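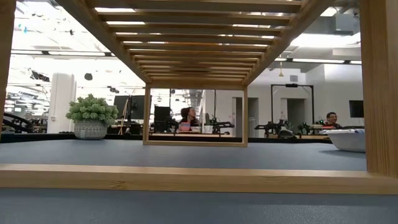
Ticket 1229, Flurninley customer help desk
Product: Naladau slatted wooden dish rack
Subject: Rack rocks on a flat table
Status: Waiting on customer

Customer wrote:
Hello there! First of all, I do love this rack, and it's been a pleasure to have all that wood grain about the place after years of wire ones. My trouble is that it has a little rock to it. If I press on one front corner it dips, and if I press on the other it dips back. It happens on the kitchen counter and on the big table too, so I don't think I can blame the floor. I've tried a folded napkin under one side, which helps until somebody moves the rack to wipe underneath, and then off we go again.

Flurninley reply, Friday morning:
Thank you for such a clear note, and I'm sorry about the wobble (a rocking rack is a tiresome thing when you have your good plates out). Please take everything off, turn the rack upside down on a towel and loosen the screws in both supports by half a turn. Stand it up again on the flattest surface you have, press down on the middle with your palm, and tighten the screws a little at a time, going from one side to the other. 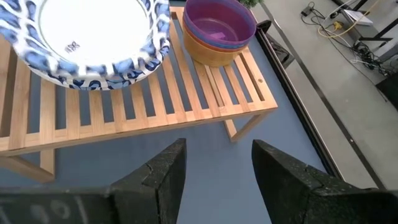 Once it feels steady, put the heaviest dishes back first and try the corners again. Plates are a better test than bowls, as plastic bowls weigh so little that a rack can seem cured when it isn't.

Customer wrote:
Well, that was a great improvement! I'd say most of the rock has gone, though there's still a faint tick on one side when I set a plate down. I do wash up for a crowd, so it gets plenty of use.

Flurninley reply:
I'm so glad. I've put 2 felt pads in the mail to you, part number 590. Stick one under the side that ticks and keep the other as a spare.
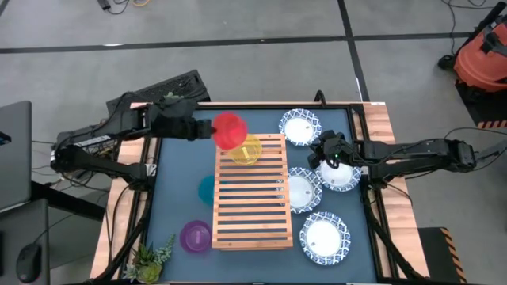
Customer asked: Should I oil the wood before I put the pads on?

Flurninley replied: Put the pads on first, while the wood is clean and dry, and keep the oil away from them, or the glue will let go.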